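Seven seconds to cross Jascombe Road

Thursday, June 17, 2021

By Yolanda Arango

22 shares | 7 comments

The council has published its plan for Jascombe Road and most of the argument so far has been over the parking bays. I would like to talk about the crossing outside the health centre, which takes up one paragraph on the second-last page of the plan and says that the signals will be "retained in their current configuration".

The current configuration is the problem. If you press the button at a busy time of day, the longest you can be made to wait is 100 seconds. When the green man does come on, you get him for seven seconds. There is a bit of clearance time after that, when the cars are still held on red, but the display has gone dark by then and most people on the crossing don't know how long they have left. They hurry, or they stop in the middle and look at the drivers.

I don't dispute that the crossing meets the guidance. The officers say it does and I have no reason to doubt them. Guidance of this kind sets a floor, and a council is free to do better than the floor where it has a reason to. A health centre on one side of the road and the bus stop on the other is a reason.

People who don't walk much tend to think of 100 seconds as nothing. It is under two minutes, after all. Try standing still for that long on a narrow pavement in the rain with lorries going past, when you can see a gap in the traffic that would get you over. Most able-bodied adults take the gap. I take the gap. I have watched school pupils press the button, cross without waiting, and be at the far kerb and round the corner by the time the lights change and stop a line of cars for an empty crossing. Drivers then complain that the crossing stops them for no one, and they have a point. It does stop them for no one, and it does so by making the wait so long that the person who asked has gone.

That leaves the people who can't take the gap. They stand there for the full wait and then get the seven seconds. So the delay falls almost entirely on older people, on people with sticks or wheelchairs, on parents with pushchairs and small children, and on those who can't see well enough to judge a gap. I doubt that anyone at the council sat down and chose that outcome. It is what you get when the timings are worked out from the traffic queue and the pedestrians are fitted in around it.

The modelling for the plan was done by Prakov, the consultants who also looked at the Pan roundabout. Their report is on the council website and it is clearer than many of its kind. It gives a figure for vehicle delay at each junction for the morning and evening peaks, with tables. There is no figure for pedestrian delay at any of the crossings. I looked for one in the appendices and then emailed to ask. The reply, which was polite and came quickly, said that pedestrian delay "was not within the scope of the commission". In other words the council did not ask for it. If a thing isn't measured it can't get worse in the tables, and a scheme that adds half a minute to everybody's walk will come out looking as if it cost nothing.

Hongjun Cui, who used to time signals for a living and has lived in Cirkham for longer than I have, went through the report with me. He thinks the maximum wait could be cut to 60 seconds at peak times with a modest effect on the queue, and to much less than that in the middle of the day, when the road is quiet and the controller still behaves as though it were half past eight. He also made a point that I had not thought of. Part of the wait comes from the crossing being linked to the lights at the Station Street junction, so that a platoon of cars released from one isn't stopped at the other. Linking made sense when the bypass hadn't been built and the road carried all the through traffic. The bypass has been open for years. The link is still there, and as far as either of us can find out it has not been looked at again.

I should be fair to the other side of this. Councillor Lahcen Fahmy has defended the plan in these pages and his main argument is about buses. The 22 already runs late along Jascombe Road. If the lights change more often the bus will stop more often, and many of the passengers on that bus are the same older residents I say I am worried about. It is a proper argument and deserves a proper answer. My answer is that the bus could be given priority at the signals, as is done in plenty of other towns, and that the thing which holds it up most is the loading outside the shops, which the plan does nothing about. I would also say that a passenger who gets off the bus on the wrong side for the health centre then has to use the crossing. Saving her a few seconds on board and adding them back at the kerb doesn't help her much.

The second argument is cost. New signal equipment is expensive and the council has little money. I accept that. But changing the timings on equipment that is already there is a matter of an engineer's visit and some checking afterwards. Fitting detectors that can tell when someone is still on the crossing, and hold the red for them, would cost more, and I would like to see that too, but it can come later. The timings could be changed this summer.

The third argument is one I hear in conversation more than I see in print. It says that if people find the crossing too quick they should use the one by the library. The library crossing is further up the hill. A person who finds seven seconds difficult is not going to enjoy the hill. Desta Chala told me that she now books her mother's appointments around her own shifts so that she can walk over with her, and on days when that can't be done they pay for a taxi that drives round and drops them on the right side. Her mother lives almost opposite the health centre. She can see it from the kitchen.

I don't think that should be treated as a sad story and left there. It is a cost, and a household is paying it. There will be others paying it in other ways: the appointment put off, the shopping done once a week where it used to be done most days, the lift asked for from a neighbour. None of this shows up as a collision. The council's safety officer wrote in February that the crossing has "a good record", and it does, in the sense that few people have been hurt there. A road can have a good record if the people most likely to be hurt on it have stopped going near it. I would want to know how many people use that crossing now compared with ten years ago before I called the record good, and the council doesn't have the numbers.

What I am asking for is small. Bring the maximum wait down to 60 seconds or less. Lengthen the green man. Ask the consultants to count the time lost by people on foot, and print it in the same table as the time lost by people in cars, so that councillors can see both when they vote. Look again at the link with Station Street. If after all that the queue on Jascombe Road is longer than the town can put up with, the timings can be changed back, and we would at least be having the argument with some evidence in front of us.

Wenjie Qian, who runs the pharmacy next to the health centre, has a paper copy of the plan on the counter with the response forms beside it. The forms have a box for parking and a box for trees. There is no box for crossings, so that has to go under "any other comments".

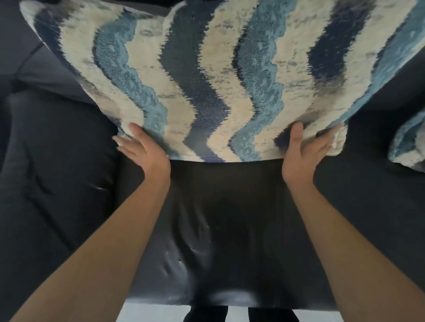 I have put mine in, and I used the back of the sheet as well. The consultation stays open until the end of the month and the council has to read what it is sent, including anything written outside the boxes.

22 shares | 7 comments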